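Urnora Community Help > Household > Laundry and Linens

Folding a small tan towel that will not lie flat

Posted by Stullard Guest Services, August 3, 2019

Our office maintains the linens for a guest house built in 1898. We keep 40 light brown terry towels in regular use. After drying, each towel comes to the folding table as a heap, and staff members have difficulty finding the corners. The folded stacks are uneven as a result.
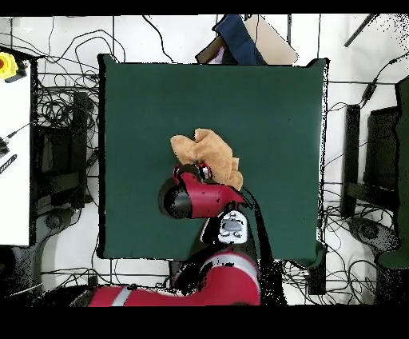
Staff are currently instructed to shake each towel twice and then fold it in thirds. Please advise whether a different order of steps is recommended. The shelf in question is 8 inches deep.

Miveck Linen Desk
191 posts

It is recommended that the towel be opened completely before any fold is made. Locate one corner and follow the hem with the other hand until the next corner is reached. Hold both corners, lift the towel clear of the table, and lower it with the far edge touching first. Smooth it outward from the center with a flat palm.

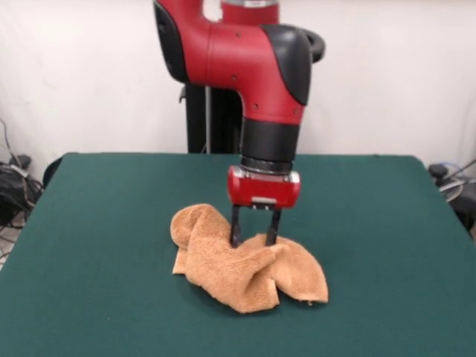
Fold in half lengthwise, then in thirds. Measure one finished towel against the shelf before folding the remainder. Terry cloth grips itself, so pulling from the middle of a heap generally tightens the twist. Towels should also be removed from the dryer promptly.

skjelbred_housekeeping

We roll ours. No complaints have been received.

Stullard Guest Services

Thank you. The hem method will be added to our written instructions. Rolling is not permitted under our current shelf layout.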